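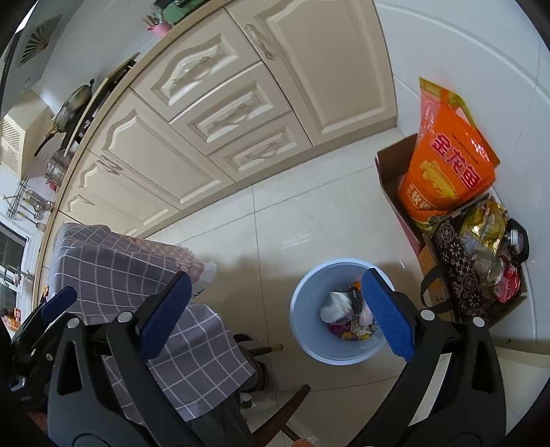 Can any robot take out the kitchen trash yet?

Bianca Preda
Posted 05/10/2026

I have a round plastic bin on a tile floor, no lid, with snack wrappers and a crumpled bag in it most days. There is a chair on one side and a box of groceries by the wall. I would like a machine that pulls the full bag, ties it, carries it to the back door and puts in a new one. My budget is not huge. Is there anything I can buy, or should I stop looking?

Anghel

Stop looking for now. We tried an arm on a wheeled base at the Drerklow shop for 24 days. Picking single wrappers off the floor went fine. Bags did not. A thin bag has no fixed shape, so the arm grabbed one layer and tore it, or got the bag and the rim together and lifted the whole bin. It never tied a knot. Putting in a new liner was worse, and we gave up on that after the first 4 tries.

Chairs are a problem too, mainly if there is cloth hanging off them. Ours kept stopping short of a draped one. Move the chair first.

If you only want less bending, a bin with a lift-out inner bucket costs a lot less than a robot. A drawstring liner also helps.

Sosance

my cousin paid over 200 for a bin that seals its own bag. you still carry it out yourself and the refills only fit that bin. it does work, 20 liters is small though

Arkside

Same result as Anghel, different arm. We start again in August with stiffer bags and I can post what happens.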